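7.4 Arrêt en cours de cycle : défaut de couple sur la pince (code 823)

Ce défaut est de loin celui pour lequel on nous appelle le plus souvent, et nous comprenons bien qu'il inquiète la première fois. Les deux bras se figent, le message « couple pince hors plage » s'affiche dans Galanis, et l'on est tenté de tout relancer aussitôt. Prenez plutôt le temps de lire cette page, même si vous connaissez déjà la machine !

Le code 823 apparaît quand l'une des pinces force au-delà du seuil réglé, fixé à 35 % à la livraison. Avec les objets souples (sacs, chiffons, housses), la cause la plus courante est un pli de tissu ou un cordon pris entre les doigts.

ATTENTION : les bras restent sous tension après l'arrêt sur défaut. N'entrez jamais les mains dans l'enceinte avant l'étape 2.

1. Appuyez sur Pause dans Galanis et notez quel bras est signalé, gauche ou droit.
2. Soutenez l'avant-bras concerné d'une main, par l'extérieur, puis enfoncez l'arrêt d'urgence. Sans ce soutien, il retombe de tout son poids.
3. Patientez 300 secondes, le temps que les servomoteurs se déchargent.
4. Écartez les doigts de la pince à la main, tout doucement, et dégagez le tissu. Ne tirez pas sur le cordon : il pourrait passer derrière la plaque du doigt.
5. Suivez le câble du bras du regard, depuis l'embase jusqu'au coude, et vérifiez qu'il n'est ni pincé ni tendu.
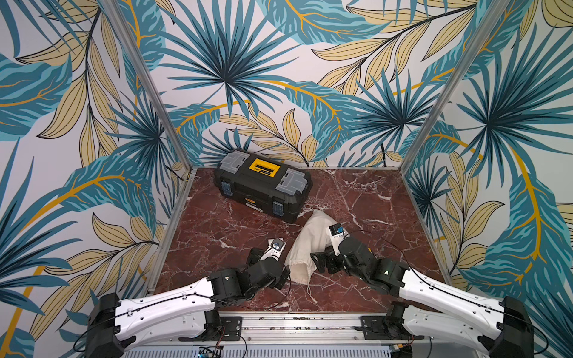
Fig. 12. Les deux pinces au niveau d'un sac à cordon ; celle de droite appuie sur le haut du sac.

6. Reposez l'objet au milieu du plateau, cordon vers l'avant, loin des câbles.
7. Déverrouillez l'arrêt d'urgence, puis choisissez Reprise lente.

Remarque : si le défaut revient deux fois de suite sur le même bras, n'augmentez pas le seuil. Exportez le journal et envoyez-le à Afroza Uddin, au support Zenico (poste 2230), elle vous rappellera.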